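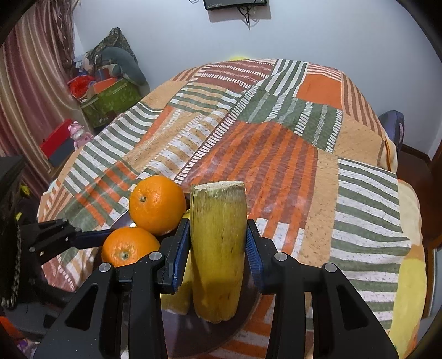

Sugarcane and oranges on a dark brown plate, with the patchwork cloth underneath.

I grew up eating fruit over the kitchen sink, so it took me a while to understand people who put it on a plate and leave it out where everyone can get at it. Then I spent a weekend with Ming-te Yu in Nernden, and now I can't walk past an orange without wanting to find it a nice dish!

Ming-te's rule is that fruit lives wherever people sit. The cloth came first, though. It's all stripes, orange and rust and olive green, pieced together in blocks, and she paid $41 for it at Chung, the secondhand place by the bus station (I went straight there afterward and found nothing, of course). Once it was down she started buying fruit to go with it. Oranges, obviously. Then peeled sugarcane, that lovely yellow-green, which I hadn't chewed since I was six.

If you've never had it, you bite off a piece, chew until the sweetness is gone and spit out the strings. Keep a spare bowl nearby. You will need the bowl.

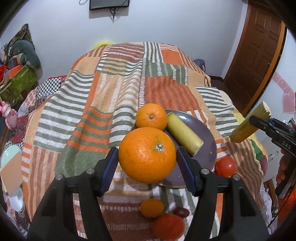 What I liked best was how little fuss there was. Big oranges and small ones share a plate, and if something round and red ends up on the fabric next to it, fine, it looks good there too. I asked whether she ever arranges things and she gave me a look.

I've since bought a brown plate of my own from Urner, and four oranges, and a striped cloth that my sister says belongs on a deck chair. The cane I'm still hunting for. Ming-te says to try again in April.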